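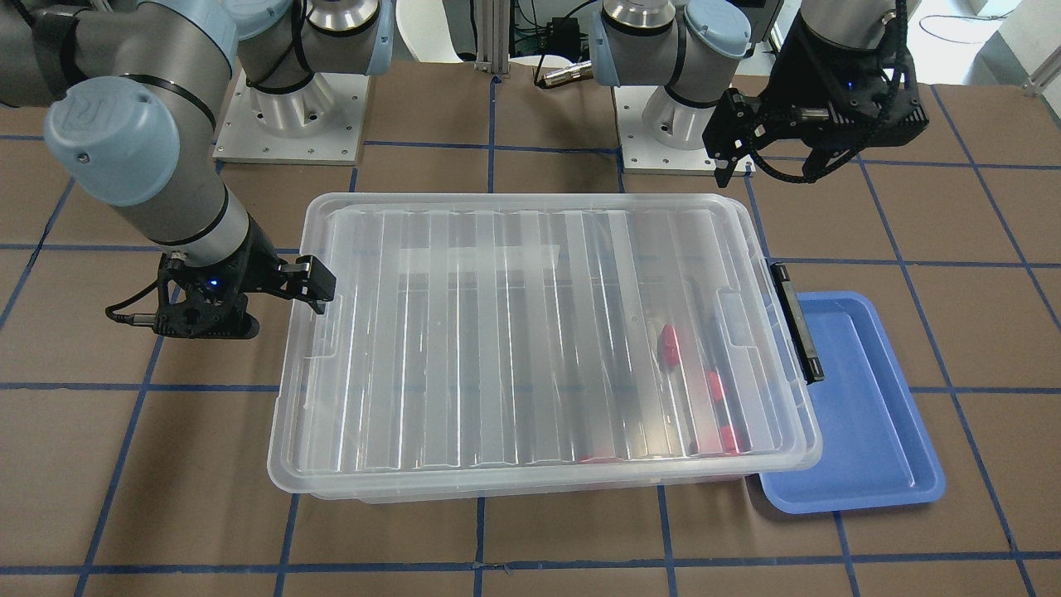

Families in Loswood should be able to borrow a building set as easily as they borrow a picture book, Comfort Agbeko told the library board when it met in July, and the board agreed to pay for it.

LOSWOOD LIBRARY TO LEND TOYS AND GAMES AT ALL BRANCHES

Rosura lending program moves out of its pilot with 497 sets on the shelves

LOSWOOD – Loswood Public Library will begin lending toys, puzzles, games and building sets from every branch this fall. The service is called Rosura. It has been running as a pilot at the Farska branch, and it will now open at the Derese branch and at the main library on the same terms.

Anyone with a Loswood library card in good standing can borrow from Rosura. There is no separate membership and no deposit. Each card can have up to two sets out at a time, and each set can be kept for the same loan period as a book. Sets can be renewed once, online or at the desk, unless another family has placed a hold.

The collection stands at 497 sets. It covers ages from babies to early teens, with most of the stock meant for children in preschool and elementary school. It includes wooden puzzles, shape sorters, marble runs, construction blocks, train track, dress-up clothes, board games, card games and a small number of musical instruments. A shelf of adapted toys with large switches and easy-grip handles will stay at the main library at first, and can be sent to either branch on request.

"The pilot was set up to find out whether people wanted this and whether we could handle the work," said Kwaku Nyarko, director of branch services. "People did want it. The work was heavier than we planned for in the first weeks, mostly at the returns desk, and we changed how we do things there. We are now comfortable running it in three buildings."

What changed during the pilot

Farska staff made several changes after listening to borrowers. The first sets were lent in cloth drawstring bags. These were cheap and easy to carry, but small parts worked their way out of the seams, and staff had to empty each bag onto the desk to check it. The library has since moved almost everything into clear plastic boxes with lids. Larger items, such as the play kitchen and the ride-on toys, go out without a box and carry a tag.

Contents cards were also redone. The first version was a typed list. The new version has drawings of the parts with the number of each printed beside it, so that children can help pack up. The cards are printed in English, Spanish and Somali, and a large-print card is available for every set.

The third change was to the rule on missing parts. At the start of the pilot, a set with any part missing was treated as late until the part was found. Parents said this was unfair when the set could still be played with, and a number of them stopped borrowing. Under the rule that takes effect with the expansion, a set can be returned with parts missing at no charge. Borrowers are asked to write what is missing on the slip in the box. If the part turns up later, it can be dropped in the return slot at any branch in an envelope with the set number on it.

A charge will be made only when a whole set is lost or when the part that is missing makes the set unusable, such as the board from a board game. The full list of replacement charges will be posted at each desk and on the library website.
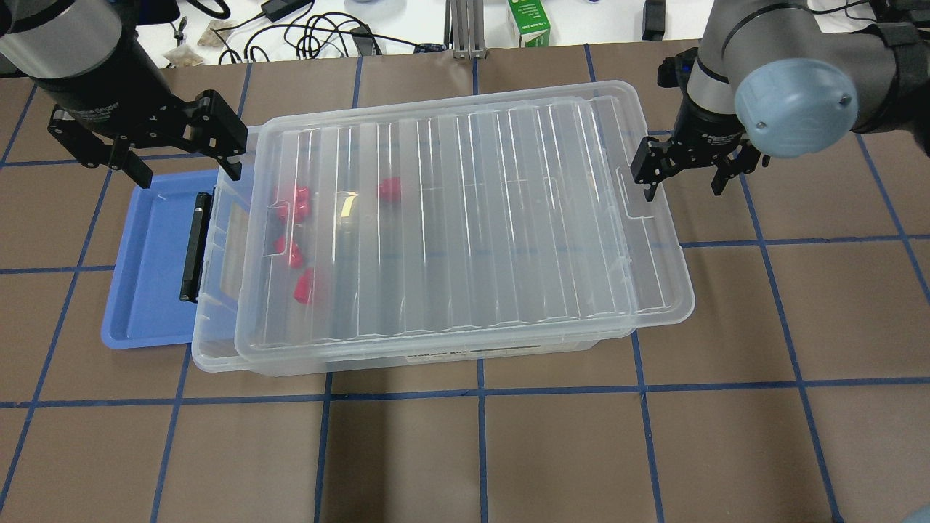
Clear storage box with red pieces inside.

How borrowing will work

Rosura sets are listed in the regular library catalog. Borrowers can search by age, by type of toy or by branch. Sets may be reserved and sent between branches, with the exception of the largest items, which must be picked up and returned where they are kept. The catalog entry for each item says whether it can travel.

At the Derese branch, the toy shelves will be in the children's room to the left of the story area. At the main library they will be on the ground floor next to the elevator. Farska shelves stay where they are.

Boxed sets should be returned to the desk during open hours. Please do not put them in the book drop. The drop at Derese is too narrow for the boxes, and the one at the main library has a fall of several feet behind it. A staffed returns cart will be placed outside the main library from 8 a.m. during the first month of the service for parents who are on their way to school.

Borrowers are asked to wipe hard plastic and wooden toys with a damp cloth before bringing them back. Dress-up clothes and soft toys should be returned unwashed in the bag provided, and the library will launder them. Batteries are supplied where a toy needs them. If they run down during the loan, borrowers can pick up new ones at the desk or use their own.

Safety checks

Each set is checked when it comes back and again before it goes out. Toys with small parts are marked on the box with a yellow sticker and are listed in the catalog as not suitable for children under three. Staff also check the stock against published product recalls every month. If a toy that is on loan is recalled, the library will contact the borrower by phone as well as by email.

"We would like people to tell us when something is cracked or has a sharp edge, even if it was them who broke it," said Cecilia Eshun, children's services manager. "There is no charge for normal wear. A toy that gets played with will break sooner or later, and we have put money aside for that."

Paying for the service

The expansion is paid for from the library's materials budget and from a grant made by the Loswood Friends of the Library. The grant covers shelving at the two new sites, the boxes and the first year of replacement parts. No books or subscriptions have been cut to make room for the program. Staffing will come from existing hours at Farska and the main library, with one part-time position added at Derese. That position has been filled.

The library is accepting donations of used toys in limited categories. Construction blocks, train track and complete board games are most needed. Donations should be clean, and games should be checked for missing parts before they are brought in. The library cannot take stuffed animals, car seats, cribs, bicycles or anything that plugs into the wall. Items that cannot be used will not be stored, and donors who want them back should say so at the desk.

Comments from borrowers

The library collected written comments from families at Farska through the pilot and received just over 100 cards. Many asked for longer loans during school vacations, and the library will try this over the winter break. Others asked for more puzzles for adults. Jigsaws are being added to the catalog now, starting with large-piece sets for people with limited eyesight or hand strength.

"My son borrowed the marble run until I knew every piece of it by heart," wrote Cadi Bowen of Farska. "Then he was done with it, and it went back, and I did not have to find a closet for it."

Lawal Aliyu, who looks after two grandchildren on weekday afternoons, asked in his comment for toys that suit children of different ages at once. The library has since put together mixed-age sets, which can be found by searching the catalog for "family box."

Opening sessions

Each branch will hold a drop-in play session when the service opens there. Families can try out sets, sign up for a library card and borrow on the spot. No registration is needed. Children under nine must be with an adult. Session dates will be posted at the branches and on the library website once they are set.

Parents who need a quiet time to visit can come to the main library between 9 a.m. and 10 a.m. during the opening week, when music will be off and the number of visitors will be kept low.

Media contact

Press questions and requests to visit should be sent to the Communications Office, Loswood Public Library. Kwaku Nyarko and Cecilia Eshun are available for interviews. Families who wish to be filmed or photographed at the opening sessions will be asked to sign a release at the door.

###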